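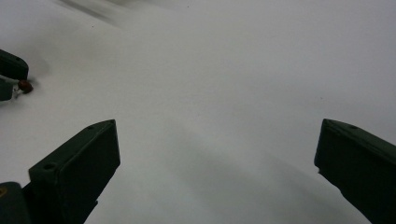 Re: [clisargate-floor] Who is doing the small parts now?

On August 3, 2022, Boris Zeman wrote:

> I came back from leave and two people I used to sit next to in kitting
> are now behind a curtain with grippers in their hands. The notice on the
> board says "demonstration work" and gives a cost code. It doesn't say
> how long it runs, whether it counts toward the kitting rate, or who packs
> the small parts in the meantime. We were two short all through January
> and I'd like to know if this is going to be the same thing again.
>
> Also, is it true the Pronitz site already did this and the kitting bench
> there is gone?

Boris,

I'm on the rota for the demonstration station, so I can answer part of this. The rest has to come from the production office, and I have forwarded your message to them.

The work is kitting done the long way. You sit at the table with a gripper in each hand and handle the small black parts with the jaws instead of your fingers. The smoky organizer box stands near the upper left of the board. You do the task, put everything back where it started, and do it again. Every run is recorded, and the recordings are used to train the arms that go into the Cilby cell. The station had 1092 accepted runs when I last signed the sheet. A run is thrown out if you touch a part with your hand, so the first shift is slow for everyone.

Time at the station: nobody does more than 2 hours at a stretch. That was changed after the first group complained about their wrists. The grippers aren't heavy but you hold them up the whole time, and the cables pull a little if they get caught on the edge of the board. If that happens, stop and move the cable. Don't work against it.

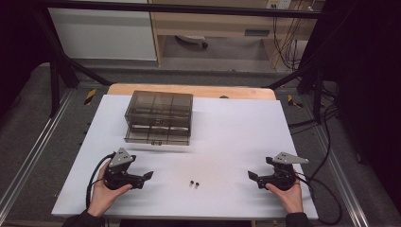

Pay: station hours are paid at your own kitting rate, with no piece bonus on top and none taken away. Your bonus for the week is worked out on the hours you spent at the bench. I asked for this in writing and got it, and a copy is in the folder by the time clock. If your slip shows something else, take it to the office the same week. Mine was wrong once and they corrected it on the next slip.

Cover: this is where I agree with you. There are 17 of us trained on small parts and 12 have been put on the station rota. When two are at the station, the bench runs two short, and no one has been brought over to fill in. The plan was to borrow people from labeling, but labeling has its own backlog from the Malý order. I have asked for the station to be closed on days when the Malý truck goes out. No answer yet.

About Pronitz. I phoned a setter I know there. The kitting bench is still in place but it is smaller. The cell took over the screws and spacers, all the parts that come in one shape and never change. Anything in a bag, anything with a loose wire, and all the returns are still done by hand. Four people moved from the bench to loading the cell and clearing its jams. She said the work is easier on the eyes and harder on the feet, and that the loaders can't leave the cell for a break without finding a relief first. That last point was never discussed before the cell started up, and I think we should raise it before ours arrives.
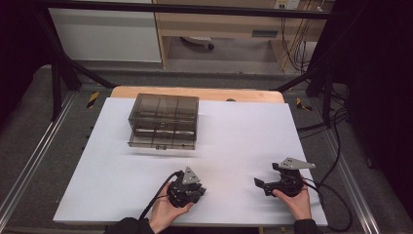 Another thing that has changed, and it is a small one. People on the rota have started doing the parts in the same order every time, even back at the bench, since the recordings have to follow the order on the card. Some of us had our own order for years. New starters are now being taught from the card. I don't mind the card order for screws, but it is slower for the mixed kits and I would not want it to become the rule for those by habit.

As for whose runs are whose, the recordings carry a number and the office keeps the list of names. We were told the list is not used to compare people's speed. I would like that on paper too, the same as the pay.

If you want to see the station before you decide about the rota, come by at the end of early shift. You can sit in for a few runs without signing up, and those don't get counted. Wear something with close sleeves.

The questions I have sent to the office so far are cover on Malý days, break relief at the cell, the card order for mixed kits, and the list of names. If anyone else has something to add, reply on the list and not to me directly, so that it all goes over in one message.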